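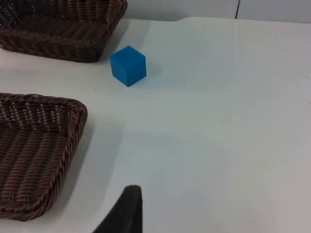
Célula Brurix: garra fecha fora do centro do cubo

torno_seco
Depois de trocar a almofada do dedo, a garra fecha 7 mm ao lado do cubo azul. Cestos na posição de sempre. Controlador Grekmont, erro 401 intermitente.

Sulemana
Refaz o TCP. Almofada nova muda a espessura.

kp_eixo
Discordo. 7 mm é demais para almofada. Vê o aperto do suporte da câmara no punho.

torno_seco
Suporte a 9 Nm, sem folga. TCP refeito: desvio de cerca de 1 mm. O 401 continua.

kp_eixo
Então o 401 é cabo. Mede a continuidade no conector do punho.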